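Week 4: Reading a Broken Inscription

OK, last week we got through the names of the gods and most of you survived. This week it's stones that are missing pieces – and in our field, that means nearly all of them. Please have the handout from Week 3 next to you, because I use the same abbreviations and I'm not going to spell them out again.

A quick word on what we mean by a votive inscription. Somebody makes a promise to a god, the god (as far as they can tell) comes through, and up goes an altar or a plaque to say thank you. In Latin you'll often see VSLM at the bottom, votum solvit libens merito, "paid the vow willingly and deservedly." Once you've spotted those four letters you can guess a surprising amount about what used to stand above them: a god's name in the dative, the dedicator's name in the nominative, maybe a job or a military unit. I love this part! You start from the bottom and work your way up like you're climbing a ladder.

Now the brackets, which everybody mixes up in the first quiz. Square brackets [ ] mean the letters are lost and the editor has put them back. Round brackets ( ) mean the letters were never carved and the editor is filling out an abbreviation. A dot under a letter means that what's left could be read another way. So D(is) M(anibus) is a perfectly healthy stone, and [Dis Manibus] is an editor with a hole in front of them and a lot of confidence.

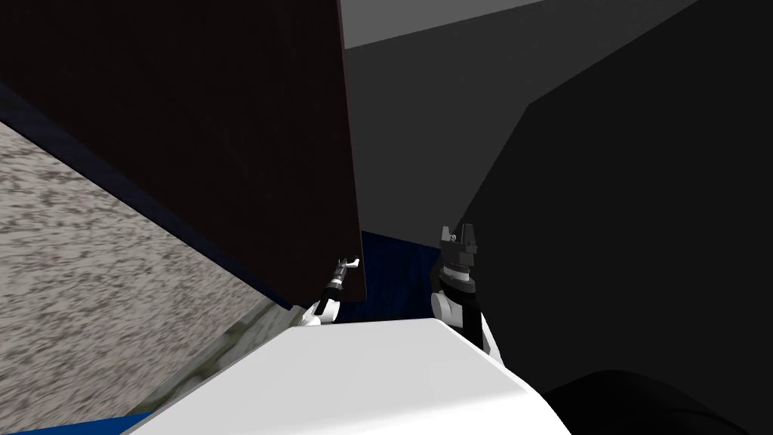
Notes by Seija Laaksonen
Ancient Religions in Stone, Monday section

Which brings me to restorations. How much should you believe what's inside the square brackets? My rule is to read the text once with everything in brackets covered up by your thumb. If the argument in the article still stands, great. If the whole thing rests on a word that's under your thumb, write a big question mark in the margin. Hatem El Ouafi (he taught me this stuff, and he was merciless) used to make us copy out only the surviving letters before he'd let us look at the printed edition. I hated it, and now I make you do it too.

Line length is your best friend here. Say you have a Latin altar with both edges preserved in line 2, and line 2 holds 11 letters. A restoration that squeezes 19 letters into line 3 had better come with a good excuse – ligatures, smaller lettering, something. Remember that I is skinny and M is fat, so don't be too strict.

For next time, read the Bataineh chapter on Greek dedications, but skip the appendix, it's a slog. Then pick one text from the Clarnside packet and bring me a drawing of the surviving letters, your own restoration, and a paragraph defending it. A hundred words is too short and a thousand is way too long. Rosimeire Furtado has the spare packets if yours has gone missing.

Office hours are in the same room as before, right after section.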